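About us

So, hi! I'm the one behind Mutiso, and if you've emailed our help desk any time lately, it was probably me who wrote back (sorry about the typos).

Mutiso started in November, a few years back, when I was patching together a booking system for a ferry company and got fed up with webhooks going missing. One system said it had sent the message, the other swore it never got it, and I was stuck in the middle reading logs at midnight. I wrote a little queue to catch everything and replay it. A mate asked if he could use it, then his boss did, and that was the end of my freelancing!

These days there are 3 of us and we look after webhook delivery for 263 customers, mostly small software shops. Our main product is called Traretti. It takes in your events, holds on to them, and keeps trying until the other end picks up. Irar is the dashboard that sits on top, and it's where you go to see what failed and why (my favourite bit, I spent far too long on the colours).

We don't do contracts. Plans start at $40 a month, and you can leave whenever you like and take your logs with you.
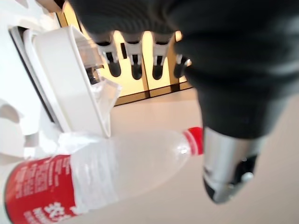
Support is the part of the job I like most, and we all take a turn at it, whoever wrote the code. There's no script. If you ring up cranky with 700 failed deliveries, we'll open Irar with you on the line and work through them. I keep a clear plastic water bottle with a red cap, same as the one on its side in the photo, next to my keyboard for the long calls.

We work out of the Gromus building, up the back stairs. Drop in if you're nearby, the kettle's usually on and we love talking about retries.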